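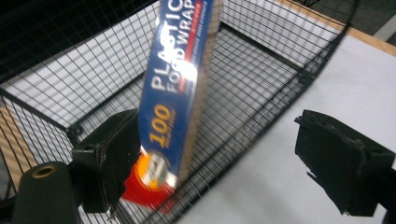 Plastic food wrap, blue carton.

Wasto shared kitchen, walk-through, December
Checked by: Sum-yee Wan
Comments go to: Borislav Zupan

1. Fridge at 40 F or below: PASS
The dial says so. I'd trust it more with a second thermometer on the bottom shelf.

2. Hand sink clear, soap and towels stocked: PASS
Stocked this morning, I suspect for my visit.

3. Extinguisher tag current: FAIL
Tag can't be read. "It was fine last year" is not an inspection.

4. Leftovers covered and dated: FAIL
Covered, yes. Dated, 5 tubs out of 70. The Holler labels are supposed to make this easy. I don't see it.

5. Sanitizer strength tested: NOT SHOWN
Log has the same number in the same pen for the whole month. Hok-lam Yeh says it's a steady mix. Maybe. Test it in front of me next time.

6. Exit path clear: PASS, barely
Flour sacks moved while I was writing item 5.

Recheck items 3, 4 and 5 before the rental renews.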